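The Clitus whetstone kit, after a long winter of blunt knives

Morven Lennox, February 2022

I ought to begin by admitting that I have never been any good at sharpening knives. My father did it on the back step with a stone so worn in the middle it looked like a saddle, and I watched him do it for years without learning a thing. When I moved to Cenley I bought one of those pull-through gadgets, and I have been pulling my knives through it ever since, making them a bit worse each time. So when my sister gave me the Clitus kit for my birthday in June I was pleased, a little frightened, and in no hurry at all to open it.

What you get is a double-sided stone (the coarse side is grey, the fine side a sort of biscuit colour), a rubber base to hold it still, a plastic wedge that clips on to the back of the blade, and a booklet. The fine side is 4,000 grit, and I can report that it feels like wet soap. The booklet has plainly been translated by someone in a rush, but the drawings are lovely and I got most of what I needed from them.
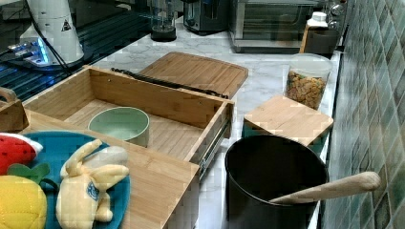 The first knife I tried was an old paring knife, on the grounds that I wouldn't cry if I ruined it. You soak the stone first, and the booklet asks for 18 minutes, a number so particular that I set the timer and stood there watching the bubbles come up. Then it is a matter of pushing the blade away from you at a steady angle, over and over, until you feel a tiny roughness along the other side. I felt nothing for ages. I made a cup of tea, came back, pressed a bit harder, and there it was! I was so delighted I rang my sister, who was at work and rather short with me.

The angle wedge is a mixed blessing. It does keep you honest while you are learning, but it slips on anything with a narrow blade, and it scratched the side of my good Cifuentes chef's knife, which I was cross about for days. I now put a strip of masking tape under it. Better still, after 3 goes I found I could do without it. 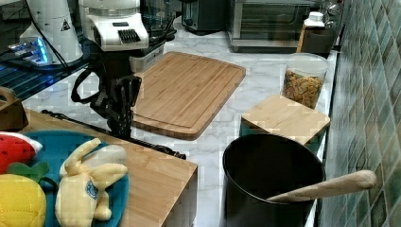
Bamboo board with a juice groove, out on the worktop.

I have done every knife in the house now, and two of my neighbour's. The bread knife I left alone, as the booklet says you must. The difference shows most with tomatoes and with onions, where I used to weep and saw away and now simply weep. I did nick my thumb in the first week. A sharp knife goes where you send it, and I had got very used to one that didn't.
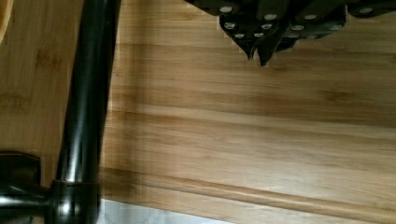
What I would change

The rubber base could be heavier. Mine creeps across the worktop when I get into a rhythm, and a damp tea towel underneath cures it. The lid of the box doesn't shut once the stone has been used, either, unless you leave the stone out overnight to dry. 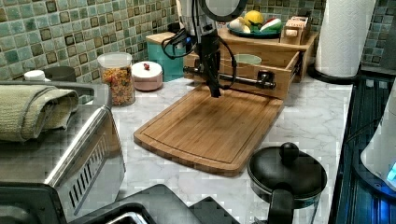 Sharpening is a wetter business than I had bargained for, and you do end up with a grey sludge that gets on everything. My first few goes were done beside the sink, with a good deal of mopping. If you have a chopping board like the bamboo one on the worktop here, with the groove running all the way round, you might be tempted to stand the stone on it and let the groove take the drips. I would keep a cheap plastic tray for the job and save the nice board for carving, because that sludge is a nuisance to get out of bamboo.

Is it worth the money? I think so, if you like a slow job with the radio on. If you don't, the hardware shop in Jorcombe will do your knives while you wait, and they do them very well. I still take my scissors there.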